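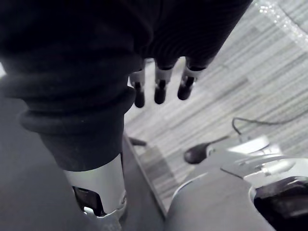
Dunkler Ärmelstoff mit dickem, geripptem Bündchen

Cotach Bündchenstrick, Schlauchware

Artikelgruppe: Bündchen und Strickware
Hersteller: Royer, Rarnitz
Verkaufseinheit: Meter, Mindestabnahme ein Meter

Cotach ist ein fester Rippstrick für Ärmel- und Saumabschlüsse an Jacken, Overalls und schweren Sweatshirts. Die Ware wird rund gestrickt und kommt als Schlauch. Wer Flachware braucht, schneidet den Schlauch entlang einer Rippe auf. Die Schnittkante rollt sich leicht ein und sollte vor dem Nähen mit der Overlock versäubert werden.

Der Strick ist für Ersatz und Neuanfertigung gleichermaßen geeignet. Viele Kunden bestellen ihn für Arbeitsjacken, bei denen der Oberstoff noch gut ist und nur die Bündchen ausgeleiert sind. Eine Anleitung zum Austauschen liegt jeder Bestellung bei. Der Text stammt von Nadège Brunet aus unserer Änderungswerkstatt in Senham und wurde für die aktuelle Lieferung überarbeitet – neu ist der Abschnitt über gefütterte Ärmel.

Technische Angaben

Zusammensetzung: Baumwolle mit Elasthan
Flächengewicht: 270 g/m²
Breite: 43 cm im Schlauch, flach liegend
Bindung: 2x2-Rippe
Farben: Schwarz, Anthrazit, Marine, Flaschengrün
Waschen: bis 40 Grad, auf links
Trockner: nein
Bügeln: niedrige Stufe, ohne Zug

Zuschnitt

Für Ärmelbündchen den Umfang der Ärmelöffnung messen und mit 0,7 malnehmen, dann die Nahtzugabe dazurechnen. Bei sehr dickem Oberstoff oder Futter besser mit 0,75 rechnen. Die Höhe wird doppelt zugeschnitten, das Bündchen liegt also im Bruch. Soll es umgeschlagen oder gerollt getragen werden, braucht es die doppelte sichtbare Höhe und auf jeder Seite eine Nahtzugabe.

Die Rippen laufen immer in Richtung des Arms. Quer zugeschnittene Stücke dehnen sich kaum und sind als Abschluss nicht zu gebrauchen.

Die Ware vor dem Zuschnitt waschen. Sie geht beim ersten Waschgang in der Länge ein, in der Breite kaum. Schwarz und Marine die ersten Male getrennt waschen.

Nähen

Jersey- oder Stretchnadel verwenden, bei mehreren Lagen Stärke 90. Bündchen und Ärmel jeweils vierteln, Markierungen aufeinanderstecken und das Bündchen beim Nähen auf die Weite des Ärmels dehnen. Den Oberstoff nicht mitziehen, sonst wellt sich die Naht. Füßchendruck wenn möglich etwas verringern.

Lieferung und Verfügbarkeit

Schwarz und Anthrazit sind ab Lager Senham lieferbar. Marine kommt ab 4. Juli wieder herein, Vorbestellungen werden in der Reihenfolge des Eingangs verschickt. Flaschengrün läuft aus und wird nur noch als Reststück verkauft.

Zugeschnittene Meterware ist vom Umtausch ausgeschlossen. Farbmuster schicken wir auf Anfrage zu. Zwischen zwei Färbepartien kann der Ton leicht abweichen – für ein zusammengehöriges Projekt bitte die ganze Menge auf einmal bestellen.

Ganze Ballen und Mengen für Werkstätten: Anfragen an Malsha Majumder, Verkauf. Sonderfarben färbt Royer ab 600 Metern.

Passend dazu

Overlockgarn schwarz, Kone
Stretchnadeln Stärke 90
Rippstrick Cotach leicht, für Shirts und Kinderkleidung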